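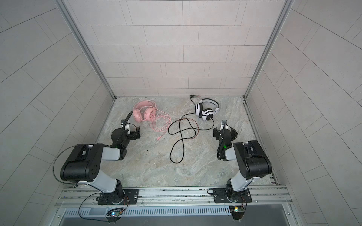 Section 2. Setting up the cell for cable work

I wrote this section for anyone running headsets, chargers or anything else with a lead on it through the two-arm cell. Cables catch on things, they pull other things over, and they never land the same way twice, so the rules are a bit stricter than the ones for boxes and cups. Most of them come from the Rantala bench, where Babak Nikzad and I spent a good part of the spring getting tangled up. If you've only used the cell for solid parts so far, please read the lot before you power on!

2.1 Before you switch anything on

1. Check that the stop button is out and within reach of where you'll be standing. If you have to lean across the rail to get to it, move it.

2. Run a finger along the front rail and feel for loose bolts. Any spare ones lying in the slots come out and go in the tin. I've had one rattle down through the vent slots and it took me most of an afternoon to get it back.

3. Look at the small circuit boards under the arm bases. The thin wires should hang free, with nothing resting on them. Don't tug them to test them, just look.

4. Wipe the floor. Crumbs and grit are enough to make an ear cup rock when a finger touches it.

5. Follow each arm's own cable from the elbow down to the base. It wants a nice easy loop, clear of the gripper at every angle you plan to use.

Note: the vent slots below the rail have to stay open. No job sheets, no cloths, no mug.

2.2 Laying out the headsets

1. Put no more than 2 headsets in the cell at a time. You can physically fit more, but sorting out whose lead is whose stops being a robot job and becomes a you job.

2. Set each one down within reach of at least one arm, and keep the headbands off the side walls.

3. Let the leads fall as they like. Loops and crossings are fine, and so is one lead passing through another. A tight knot isn't fine — undo it by hand first.

4. Bend any boom microphone away from the nearest gripper's path. They're springy, and they flick back when you let go.

5. Make sure every plug is lying on the floor. A plug hanging over the front edge will find its way into the rail sooner or later.

Caution: never plug a headset into anything live while it's in the cell. That goes for a quick sound check too.

2.3 Starting up

1. Take both hands out of the cell. Sleeves and lanyards as well.

2. Say "moving" out loud, even if you think you're alone in the room. Tsion Adugna got us all doing this and I felt daft for a week, and now I do it at home with the oven door.

3. Power up the left arm, wait for the green light on its wrist, then do the same with the right.

4. Choose the Sturnemeck slow profile. It limits travel to 125 millimetres per second, and that's where it stays for all cable work, however well things seem to be going.

5. Move each arm on its own first, 6 open-and-close cycles per gripper, before you run them together.

Caution: a green wrist light means the arm is ready to move. Please don't read it as "safe to reach in". If you need to touch a headset, press stop, wait for both arms to settle, and only then put your hand in.

2.4 If a cable snags

1. Press stop. Don't try to drive your way out of it.

2. Support the arm from below the forearm and open the gripper from the menu.

3. Lift the cable off by hand, working from the plug end back to the headset.

4. Check the lead for nicks. If you can see bare wire, that headset is finished, so tag it and put it in the Zesero bin.

5. Write the snag in the log, including the small ones. We changed the layout rules after more than 2 people had written down the same fault, and we'd never have spotted it otherwise.

Note: if an arm has been pulled hard, go back to 2.1 and start again from step 1. Yes, all of it.

Shutting down and overnight storage are in Section 3. If you're on the Gorlow controller, your menu names will be a little different, but the order of the steps is the same.

Last revised May 2023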